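Search tips... Go

Kitchen tips from the robot bench

I spend my weekdays teaching a robot arm to put away kitchen stuff, and my sister says I should write down what carried over to my own sink. So here goes!

First one: change your background. Our method at Drallau is pretty simple. We keep the task the same (cleaver, wooden peg rack) and swap the cloth underneath, the busier the better. Ye-ji Shin ran 307 trials on plain cloth and then 307 more on printed ones, and the arm missed the handle a lot more on the prints. My eyes do the same thing! I now keep a plain towel by the sink for knives and save the pretty one for company.

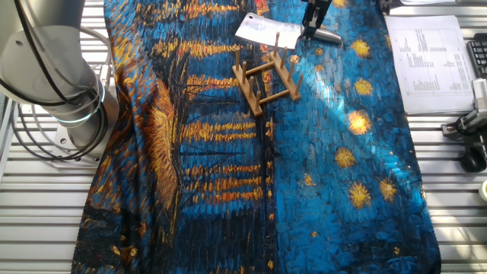
Second, go for the handle, every time. We score a grasp as failed if the gripper touches the blade at all, even when the lift is fine. I tried that rule at home for a week and caught myself 7 times. Yikes.

Third, watch the sun. Lindiwe Pretorius sorted our misses by time of day, and the bright afternoon runs were the worst (steel glares like crazy). Pull the shade before you wash anything sharp.

Oh, and wooden racks: stand them on end to dry, or the bottoms get fuzzy. No robot needed for that one.

Back to top | Contact | © 2024 Preltley Home Notes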